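Wooden block storage: bins or bags?

gevier_attic
11/28/21
We inherited a set of 200 wooden blocks and they have now lived in four different containers, each worse than the last. The drawstring bag ripped. The cardboard box went soft at the corners. I'm looking at big metal bins and would like somebody to talk me into it or out of it.

Jirnix
Metal. I've used a big grey one on the table for years. Sloped sides, so nothing gets stuck in the corners and you can see what you've got. My red and green ones get sorted in it before they go back on the shelf, a few at a time.

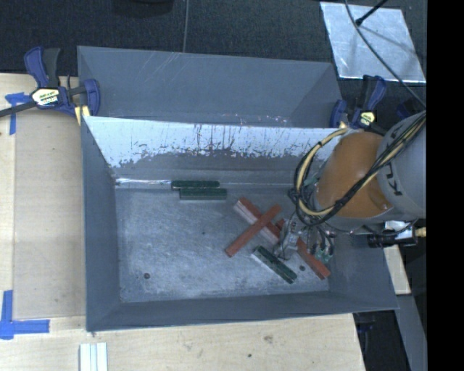 Red and green, mid-sort. Bin on the table.

The floor of it has picked up scuffs. I consider this character.

pelkonen40
Sure, and what does it sound like when you tip 100 blocks into it at 7 a.m.? I had a metal one for a month. The dog moved to another room and so did I. Canvas bins, folded rim, done.

Jirnix
You don't tip. You place.

pelkonen40
You have clearly never met a four-year-old.

fakentfan
Siding with canvas on noise and metal on everything else. Canvas sags, then the blocks migrate to the bottom and you're digging for the one you want like it's lost luggage. Could you glue felt in the metal one?

Jirnix
Tried felt last February. It held on until the blocks started catching on it, and then I had a bin full of lint. A folded towel works and you can wash it.

gevier_attic
OK, metal with a towel. Counted the blocks again tonight while I was at it and there are 187. So the previous containers have been eating them.

pelkonen40
Check under the couch before you blame the bag.

gevier_attic
186 and a half under there, if you count what the dog did. Ordering the bin.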